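4.2 Simulationsszene laden und Kamera einstellen

Diese Schritte macht jedes Team der Robotik-AG am eigenen Rechner, bevor das Programm für den Greifer gestartet wird.

1. Sumov öffnen und das Projekt „Bollero“ auswählen.
2. Die Szene laden und warten, bis alle Texturen erscheinen.
3. Mit der Maus zur Ablageschale schwenken. Die Schale muss leer sein.
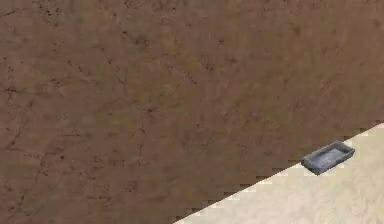 Abb. 12: Leere Schale auf der hellen Fläche

Hinweis: Treppenförmige Kanten sind nur ein Fehler der Darstellung. Wer sie stören, kann die Kantenglättung auf 16 stellen, aber die Simulation wird dann langsamer.

4. Den Zoom auf 100 % zurücksetzen.
5. Die Kamera absenken, bis Wand und Boden zusammen zu sehen sind.

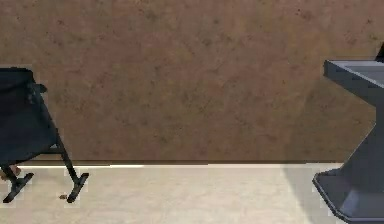
6. Die Kameraposition unter dem Namen des Teams speichern, ohne Leerzeichen und ohne Umlaute.

Achtung: Die Möbel in der Szene bitte nicht verschieben! Ihre Positionen sind in der Aufgabe fest eingetragen. Bei Fragen zum Speichern hilft Femke Cuypers.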